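Hilo sobre por qué he dejado de escribir de noche y me he pasado a las mañanas. Va largo, perdón

1/ Llevo desde noviembre con la novela parada en la página 113. Ni una más. Me sentaba a las once y pico, cenada, cansada, con el móvil al lado. Resultado: borrar lo del dia anterior y a dormir

2/ Hayley Hulme (traduce, madruga, es de otra pasta) me dijo: prueba una semana a las seis. Una. Le dije que ni loca

3/ Domingo, seis de la mañana. Café, manta, calefacción apagada todavía. 64 palabras. Malas. Pero 64

4/ El lunes más. El martes me dormí. El miércoles salió la escena del ferry entera, la que llevaba atascada meses – sin pensar, del tirón, con el diálogo de la hermana y todo

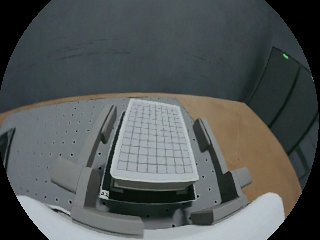
5/ Lo que me funciona: no releer. Nada. Abro el archivo, voy al final y sigo. Si releo estoy perdida, me pongo a mover comas. Las comas por la tarde. Y teclado aparte del portátil, uno blanco y sencillito como ese, de teclas pequeñas y cuadradas en filas bien ordenadas, que con el del portátil acabo encorvada

6/ Lo que NO me funciona: las apps de contar palabras. Probé Plonier dos días y me agobió más que mi madre. Desinstalada

7/ Tampoco lo de poner música. Kieran Bramwell jura que escribe con techno, yo con techno friego

8/ Meta diaria: 50 palabras. Ya sé que es ridículo. Por eso mismo, hasta con fiebre las haces. Y casi siempre caen más, que una vez sentada da pereza levantarse

9/ Ayer llegué a la página 130 y algo, no lo miro mucho por si se gafa. La protagonista ya ha bajado del ferry por fin, la pobre, que llevaba ahí desde otoño con la maleta en la mano

10/ Me preguntáis por el sueño: me acuesto a las diez y media. Vida social regular. Series, ninguna. Se lleva mejor de lo que pensaba, aunque los viernes hago trampa

11/ Y no, no hace falta que sean las seis. Isamu Ebihara escribe en la hora de comer, en el coche, con un bocadillo. Lleva dos libros asi

12/ Si alguien se apunta, mañana a las seis dejo un post y vais poniendo debajo lo que os salga. Sin leernos nada, solo el número. Me voy que se me quema el arroz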